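Search this site Type and press enter

How I fold T-shirts so they stay folded

I used to shove all my tops in a drawer and hope for the best, then spend ten minutes every morning digging for the one I wanted. My friend Jarosław Zalewska finally showed me his way last November, and I've stuck with it ever since (a miracle, for me!).

Start with the shirt face down on something flat. A bed will do, but a table is kinder to your back. Smooth it from the middle outwards with your palms and pull the hem straight. 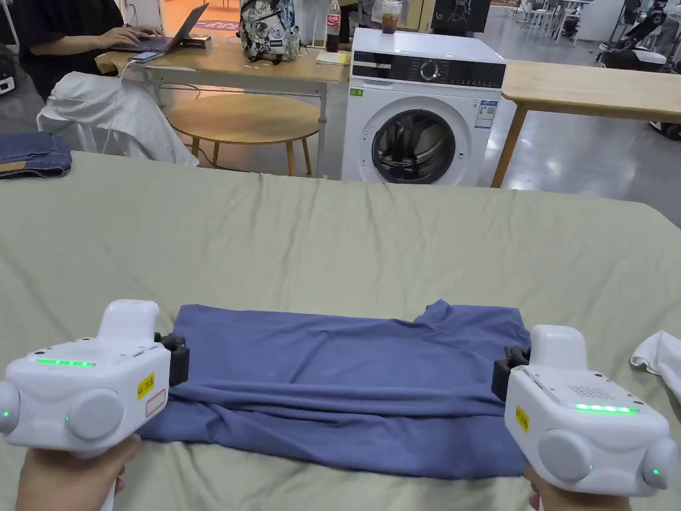
Next, fold one side in towards the centre, sleeve and all, then flip the sleeve back on itself so it doesn't stick out. Do the same on the other side. You want a long strip, about 14 cm wide for my drawers, though yours may well be different.

Now bring the hem up to just short of the collar, and fold in half again – thirds if it's a big baggy one. It should stand up by itself. If it flops over, open it out and press each fold a bit harder.

Stand them in the drawer in a row, folded edge up. I do mine straight off the airer while the kettle's on.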